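Ticket 318: Cream throw with fleece backing, folds won't lie flat
Opened January 2023 by Wissam Chidiac
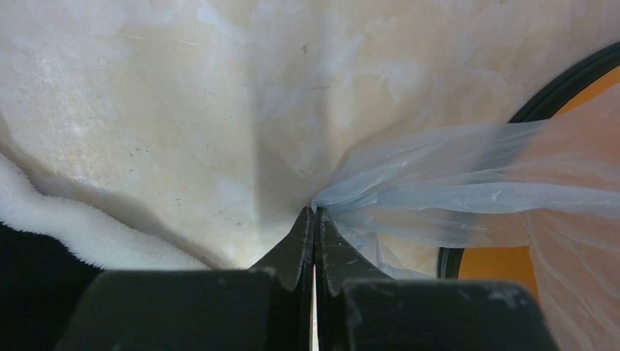 Hello again, and thank you for being so patient with me on the last one! I have the Adorico throw, the cream one with the fluffy white fleece, and I simply can't get the creases out of the smooth side. I've smoothed it by hand, I've hung it over a door for 2 days, and I even laid a stack of books on it – my poor old Asus laptop went on top for good measure – and the folds still gather toward the middle. Is it safe to iron? The care label washed out ages ago.

Reply from Harsh Pandey
Hi Wissam, lovely to hear from you. Please keep the iron away from it, as the fleece mats down very easily. Try a short tumble on the lowest setting with a barely damp washcloth, then spread it fleece side down on a bed overnight. When you put it away, roll it instead of folding it. I can mail you a new care card too, if your address is still the one on order 1000.

Wissam Chidiac
Same address, yes please! I'll try the dryer tonight and write back.

Status: waiting on customer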